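How to Clean a Pale Hard Floor Without Leaving Streaks
Skustley Floor Care Notes
Updated February 2026

Light-colored floors show soil differently from dark ones. Dust is hard to see, but dried detergent, gray mop water and rubber scuffs stand out clearly. Most complaints of a "dull" pale floor come down to cleaner residue. The method below removes residue first and then sets up a routine that does not put it back. It applies to sealed vinyl, sealed tile and painted or coated concrete. Do not use it on bare wood, waxed floors or unsealed stone.

What you need

Vacuum with a hard floor head, or a dust mop
Two buckets
Flat mop with two clean microfiber pads
Neutral floor cleaner (Vitum Neutral or similar)
White non-abrasive pad for scuffs
Dry microfiber towel

Colored scrub pads can transfer dye to a light surface. Use white only.

Step 1. Remove dry soil

Vacuum the whole floor, including the strip along the baseboards. Turn the brush roller off if the vacuum has one. Grit left on the floor will be dragged under the mop pad and can scratch the finish. Go over doorways twice.

Step 2. Test the cleaner

Pick a spot that is normally out of sight. Apply a little diluted cleaner, wait five minutes, wipe it off and let the spot dry. If the color changes or the surface feels tacky, stop and check the flooring maker's instructions.

Step 3. Treat scuffs

Dampen the white pad with diluted cleaner and rub along the length of the mark with light pressure. Wipe with the towel before moving to the next one. Marks from black rubber may need a second pass. Avoid solvent spot removers, which can soften some coatings and leave a yellow patch that will not come out.

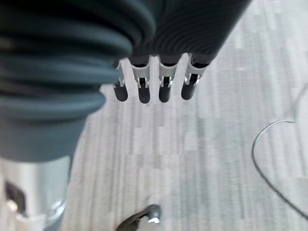 Pale flooring. Check for leftover marks before wet mopping.

Step 4. Mix the solution

Follow the dilution on the label. For the Vitum concentrate we use 40 ml in 4 liters of cool water. Adding more does not clean better and is the usual source of streaks. Fill the second bucket with plain water for rinsing the pad.

Step 5. Mop in sections

Start at the wall farthest from the exit. Wring the pad until it no longer drips, then mop a section of a size you can reach without stepping on it. Use overlapping passes in one direction. Rinse the pad in the plain water after each section, wring it, and only then return it to the solution. Change the rinse water when it turns gray.

Keep liquid away from floor outlets and open seams.

Step 6. Rinse

Fit the second pad and go over the floor with plain water. On a floor with heavy buildup, rinse twice. Let it dry fully before allowing foot traffic. A fan set low speeds this up.

Checking the result

Crouch and look across the dry floor toward a window or lamp. Streaks appear as faint bands in the direction of mopping. Wipe one with a damp white cloth. If the cloth picks up a film, repeat Step 6. If it stays clean and the band remains, the finish itself is worn and mopping will not correct it.

Routine

Dust mop daily in busy rooms. Damp mop weekly. Repeat the full procedure twice a year; ours is scheduled for October and again in spring. Wash microfiber pads without fabric softener.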